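Drucken
Per E-Mail versenden

Demontage lernen, Teil 4: Was die Kraftschwelle bringt

Im letzten Beitrag ging es um die Frage, ob wir die Demontage von Altrechnern als eine lange Aufgabe trainieren oder in Abschnitte zerlegen. Wir haben uns für die Abschnitte entschieden. Seit Dezember läuft alles über Ekau, unsere kleine Ablaufsteuerung, die zwischen den gelernten Teilstrategien umschaltet. Souad Hamdy hat den größten Teil davon geschrieben, von mir stammen die Auswertung und die Arbeit an den Steckern.

Die Stecker sind weiterhin das schwierigste Kapitel. Schrauben, Seitenteile und Laufwerke haben eine feste Form und liegen bei jedem Versuch ungefähr da, wo das Modell sie erwartet. Ein Kabel liegt jedes Mal anders. Dazu kommt, dass ein Stecker mit Rastnase beim Ziehen erst gar nicht nachgibt und dann plötzlich ganz.

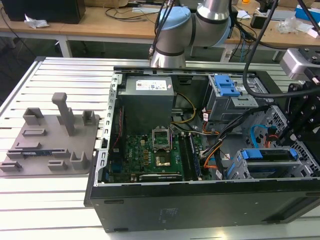 Trainiert haben wir mit 319 vorgeführten Griffen, alle ferngesteuert aufgenommen. Die Methode selbst ist schlicht: Ein Netz schlägt aus den Kamerabildern einen Griffpunkt und eine Zugrichtung vor, danach übernimmt ein Kraftregler. Neu ist, dass der Regler eine Schwelle hat, bei der er abbricht und einen neuen Vorschlag anfordert. Vorher hat der Arm einfach weitergezogen, bis die Sicherheitsabschaltung kam. Beim liegenden Tower ist vor allem der Bereich rechts unten unangenehm, wo das blaue SATA-Kabel dicht an den beiden blauen Laufwerksträgern verläuft und orange und schwarze Leitungen dazwischen hindurchgehen. Blau vor Blau trennt das Netz schlecht. Etliche Griffvorschläge landeten auf dem Kunststoff der Träger statt auf dem Kabel. Wir haben deshalb das Tiefenbild stärker gewichtet, was an dieser Stelle geholfen hat, bei dünnen Einzeladern aber eher schadet.

Zu den Zahlen. Ausgewertet wurden 100 Versuche mit Schwelle und 100 ohne, jeweils mit denselben Startlagen. Ohne Schwelle endeten 38 Versuche in der Abschaltung. Mit Schwelle waren es sieben. Das heißt noch nicht, dass der Stecker in allen übrigen Fällen draußen war. Ein Teil der Durchläufe bricht jetzt ab, fordert neu an, bricht wieder ab und läuft in die Zeitgrenze. Für den Arm ist das schonender, für die Statistik bleibt es ein Fehlversuch. Ich führe beide Fälle getrennt, damit man das später auseinanderhalten kann.

Chutima Chaiyaporn hat vorgeschlagen, die Zugrichtung nach einem Abbruch leicht zu kippen und nicht komplett neu zu berechnen. So macht man es mit der Hand ja auch, ein wenig wackeln und dann ziehen. Das ist eingebaut, aber noch nicht ausgewertet.

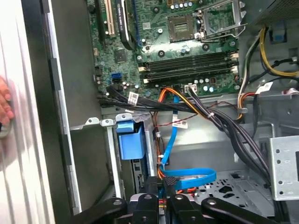

Zuletzt geändert: im Dezember, 16:40 Uhr

Aus der Nähe sieht man, womit die Handgelenkkamera zu tun hat. Das blaue Kabel kommt von der Hauptplatine herunter und legt sich neben dem Greifer in eine weite Schlaufe. Für das Netz ist so eine Schlaufe verlockend, weil sie frei liegt und sich gut fassen lässt. Zieht der Arm dort, strafft er aber zuerst nur das Kabel, und die Kraft kommt schräg am Stecker an. Die Schwelle fängt das ab, nur eben spät. Besser wäre ein Griffpunkt kurz hinter dem Steckergehäuse, und genau dort ist für die Finger am wenigsten Platz.

Als Nächstes will ich die Griffpunkte nach Abstand zum Stecker bewerten lassen. Dafür müssen die alten Aufnahmen nachträglich beschriftet werden. Wir machen das mit Kornex, unserem Werkzeug für die Bildmarkierung, das bei langen Sequenzen immer noch zäh läuft. Ob 700 markierte Einzelbilder reichen, weiß ich nicht. Souad meint ja, ich rechne eher mit dem Doppelten.

Offen ist auch die Höhe der Schwelle. Im Moment gilt ein Wert für alle Stecker, was bei den breiten Stromsteckern zu niedrig und bei SATA eher zu hoch ist. Eine Schwelle je Steckertyp wäre leicht einzubauen, setzt aber voraus, dass der Typ vorher richtig erkannt wird. Dazu schreibe ich etwas, sobald die Kippvariante ausgewertet ist.

Drucken
Per E-Mail versenden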